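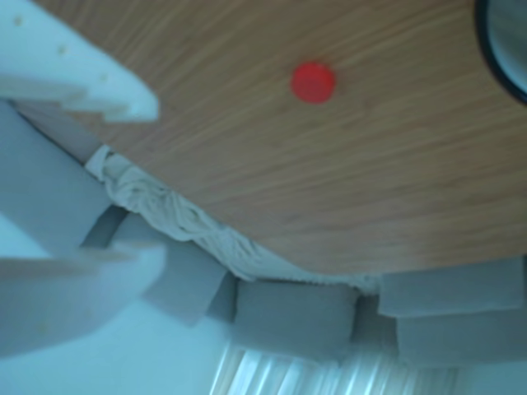 Re: [tabletop] Wood tops, cloth edging and foam: does the sandwich do anything?

The earlier message said:

> After the June meetup I went home and rebuilt my game table the way the Flalside people do theirs. Wooden top, old white cloth bunched up along the edge, grey foam blocks underneath. It took me one evening. I am completely sold. The top feels softer under the hand, the pieces don't click as much, and my downstairs neighbor hasn't complained once. I'd say everyone who plays disc games at home should do it. The cloth can be any old sheet. The foam I had left over from a Stisero shelf kit, but Leclerc sells blocks that should work too. Total cost for me was 11 dollars. Don't bother gluing anything, the weight of the wood holds it all together.

I've read this a few times and I would like to believe it, but I have questions, and I'd rather ask them before another dozen of us go and pull our tables apart.

First, the neighbor. How often did the neighbor complain before? If the answer is twice a year, then a couple of quiet weeks tells us very little. My own downstairs neighbors have never said a word, and I have bare wood straight on a metal frame. By the same logic my metal frame is an excellent sound absorber.

Second, "softer under the hand." The wood is still wood. If you press on the top and it gives, what you're feeling is the whole board sinking into the foam, and on a disc game that should worry you. Once the board can sink it can sink unevenly, and a lean you can't see with your eye will still carry a disc off its line. Did you put a level on it? Both directions? And again after a week, with the foam squashed down? Foam takes a set. The blocks that carry the most weight end up lower than the others and stay there.

I tried something close to this two winters ago, with four blocks, one under each corner. It was level when I finished and it was not level 30 days later. The corner nearest my chair was low, I assume from my leaning on it. I put a folded magazine under that block and the opposite corner started rocking. You can chase that kind of thing all the way around a table, and I did, for most of a month. In the end I threw the foam out and have not missed it.

More blocks along the edge ought to spread the load better than my four did, I'll grant that. But then they need to be square to each other and all the same height. Blocks left over from a shelf kit were cut to stop a shelf getting scratched in a truck. I doubt anyone at Stisero measured them. If they sit at different angles, or one tips over a bit when the top goes on, you have a table resting on whichever corners happen to stick up.

Third, the cloth. What is it for? I mean this as a real question. If it's there to catch pieces that go over the side, a bunched sheet will do it sometimes, and other times the disc will land in a fold and you'll spend your turn feeling around for it. If it's there to keep the wood from rubbing the foam, it should be lying flat between the two, and a thin piece of felt would do that without the lumps. If it's there because the Flalside tables have it, that's fine, but let's say so.

I'd also keep an eye on lint. Old cotton sheds, and fluff on a playing surface does more to a slow shot than any of us like to admit. Whoever wipes the board before a game will be wiping it between games too.

Fourth, the wood itself. The message says "wooden top" and leaves it there. How thick? A thin board on scattered supports will sag between them, foam or no foam. Which way does the grain run, along the table or across it? On mine I can feel the grain with a fingernail in one direction and not in the other, and I have lost an argument over whether that matters to a sliding piece. I still think it does, a little, when the finish is worn.

As for "don't bother gluing anything": please do bother, or at least use double-sided tape. Someone will lift one side of that top to get a pencil back and the blocks will walk.

I'm not saying the setup is bad. I'm saying that all we have so far is one happy owner and one evening's work. If somebody wants to settle it, it wouldn't be hard. Take the same board and the same red disc. Let it go from the same little ramp, 11 times on the bare table and 11 times on the foam and cloth, and mark where it stops. Do it again a month later. The old Rastar ramp from the club box would do if anyone knows where it went.

If the two sets of marks look the same, I'll happily spend my 11 dollars. Until then I'm leaving my table alone, and I'd suggest anyone with a tournament coming up do the same.

One last thing for the original poster: what did you do with the old legs? If they're the folding kind I'd take them off your hands.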